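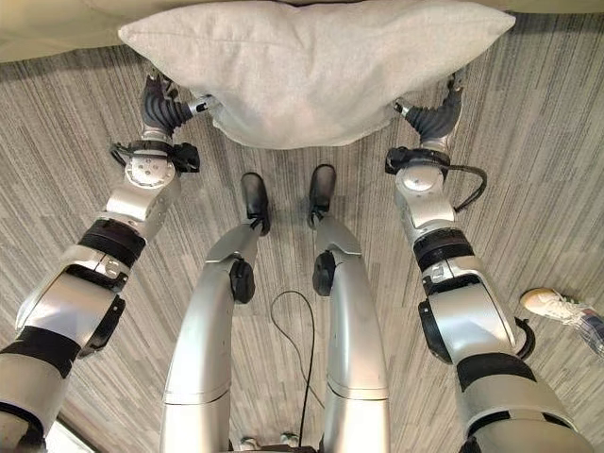 Good morning, and thank you for coming in out of the rain to hear someone talk about cloth for the better part of an hour. My subject is how to choose fabric for the things in a house that get used hard, and I'd like to start with cushions and pillows because everyone owns too many of them and hardly anyone is happy with the ones they've got. Take a plain light grey one like the one up on the screen, with its fine weave and its slightly puffed edges, sagging a little in the middle of the lower edge where it's being pressed in from both sides. It's a very ordinary object, and there are four or five decisions buried in it that somebody had to make. By morning tea I hope you'll be able to make them for yourselves, and to walk into a fabric shop without that sinking feeling.

(Wait for people to settle. Ask whether the back row can hear. Hand round the first tray of swatches, starting from the left.)

A bit about where I'm coming from. I learned to sew on my grandmother's machine, which only went forwards, and I spent a good many years behind the counter at Mivholm, where we sold furnishing fabric by the metre and gave away advice by the kilometre. People would come in with a paint chip and a photo torn out of a magazine, and the very first thing they asked was always about colour. I understand that, I love colour, I've painted my own hallway more times than I'd care to admit in front of my husband. But colour was the easy bit. What brought people back with a long face six months later was nearly always something else: the cloth had pilled, or gone baggy, or shrunk so badly in the wash that the insert wouldn't go back in.

So let's talk about fibre first. I'll keep it simple.

Cotton is the friendly one. It takes dye well, it feels nice against the cheek, it washes happily and it irons flat. It'll also shrink if you give it half a chance, and it fades in a sunny window faster than you'd think. If you're in the north-facing front room of an old weatherboard place, as I am, you learn that by about February.

Linen I have a great weakness for. It's strong, it gets softer every year, and it creases if you so much as look at it. Some people find the creases charming and some people find them maddening, and I'd gently suggest you work out which of those you are before you cover an armchair in it. (Pause here, there's usually a laugh from somebody who has done exactly that.)

Wool doesn't get nearly enough credit in this country, considering how much of it we grow. A good wool upholstery cloth bounces back after you've sat on it, shrugs off a small spill if you're quick, and hides dirt beautifully. It costs more. It's also a treat for moths, so if you've got them in the wardrobe please deal with them before you bring home the new cushions.

Then there are the synthetics, and I know there'll be a few of you folding your arms. I used to be a terrible snob about polyester. I've come round quite a bit, mostly through having children and then a dog. A decent blend will take an awful lot of punishment, and if you've got a family that eats dinner in front of the cricket it may well be the kindest choice you can make for yourself.

(Second tray now. These are the ones with the Horkamix labels on the back. Please ask people to rub them, and to rub them hard.)

Right, weave. This is the part I get excited about, so do wave at me if I run over. Have a look at the first swatch on the tray, the flat one. It's a plain weave, over one and under one, the way you did it with paper strips at school. Firm, tidy, no nonsense. The next one along is a twill, and if you tilt it to the window you'll see the little diagonal lines, same as your jeans. Twill drapes better and wears very well. After it comes a loose, slubby basket weave, and I want you to hook a fingernail in it, go on, it's only a sample. Feel how it catches? Now imagine a cat.

You'll sometimes see a rub count on the ticket. It comes from a testing machine that rubs away at the cloth until it starts to break down, and it's a useful number as far as it goes. It tells you about wear and it tells you nothing about fading, or stretching, or whether you'll still like the stuff at Christmas. Read it, take it into account, and then do what I do, which is scrunch a corner in your fist while you're chatting to the shop assistant and see what it looks like when you let go.

(Check the time. If it's past half past ten, skip the bit on velvet. They can ask me over a cuppa.)

Velvet, briefly. It has a direction. Stroke it one way and it's smooth, stroke it the other and it drags, and the colour changes with it. All your pieces have to be cut facing the same way, or one cushion on the couch will look like it came from a different shop. I made a set for my sister with 2 of the fronts upside down and she's never let me forget it, although to her credit she still has them out.

Now the insides. You can spend a small fortune on a cover and then stuff it with something that goes lumpy by winter. Feather is lovely and squashy and wants plumping every day. Fibre fill is lighter and washes easily, and it flattens with time. Foam holds its shape and is really meant for seats. My one firm piece of advice is to buy the insert a size up from the cover. For a cover that measures 50 centimetres square I'd put in a fifty-five, and you'll get nice full corners instead of those sad little empty ears.

Washing. Please wash your fabric before you cut it, if it's going to be washed afterwards. I know it's dull. I know you've just brought it home and you want to get started while the kids are out. Run a zigzag around the raw edges first so it doesn't fray into a bird's nest, wash it the way you mean to wash the finished thing, dry it, press it, and only then get the scissors out. I skipped this once on a length of heavy cotton and lost 14 centimetres over the whole piece, and I had to make the curtains into something a good deal shorter than curtains.

If the cover is coming off for washing at all, put in a zip. I've nothing against an envelope back, it's quick and it's a grand thing for beginners, but it gapes once the insert is a bit generous. A zip along the bottom seam really isn't hard. We'll do one together after lunch, and I've brought enough of the chunky ones from Dutel for everybody to have a go. They come in black, cream and a rather startling orange, and I'm afraid it's first in, best dressed.

(Hold up the finished sample here, zip side out. Pass it along after the trays come back.)

A word on money before we break. You don't need to buy the dear cloth for the whole job. Put it on the front, where it's seen and touched, and use something plain and sturdy on the back. Ask for the ends of rolls. Look at the curtain rack in the op shop, where you'll often find metres of good lined fabric for the cost of a sandwich. The most expensive thing I've ever sewn was a window seat in a Sepúlveda print that came to a touch over $200 for the cloth alone, and I cut it out on the dining table with my heart going like a drum. It's still there and it's still gorgeous, but I wouldn't have enjoyed it half as much if I'd done the whole room.

Questions now, and then tea. If you've brought a piece from home that you'd like me to look at, pop it on the long table by the window and I'll get round to everyone. The scones are date and the urn is hot, so do mind your fingers. Please leave the swatch trays at the end of your row, as the afternoon group will be wanting them too.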